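Norside say their two-arm cell put pens in a cup 97 times out of a hundred. I've been reading the fault log. I have questions.
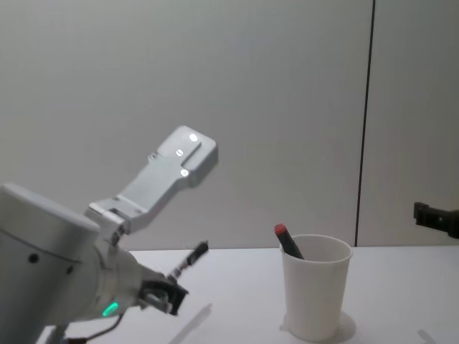

The fault: the left gripper drops its force reading, then reports "closed" whether it's holding a pen or not. Marti, the control software, believes it every time.

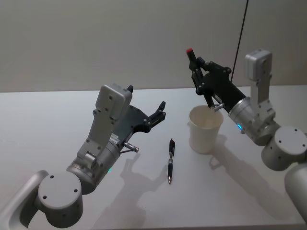 Hüsnü Çınar flagged this in October. The answer was a software update – and a slide with a green tick on it.
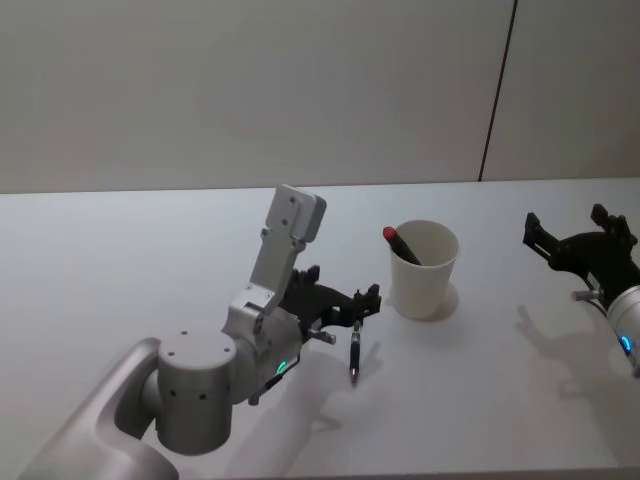
A pen is harmless. Brivholm want the same grippers handling glass vials, 3,000 a shift. A false "closed" there means shards near someone's hands.

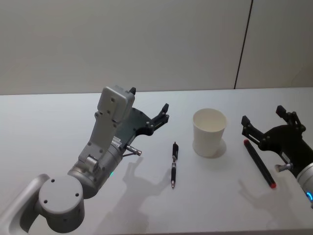
Budel, 2020-01-09

Asked Farzad Akbari if the retest used the faulty gripper or a new one. He's checking. It was 40 runs either way, so I'm not cheering yet.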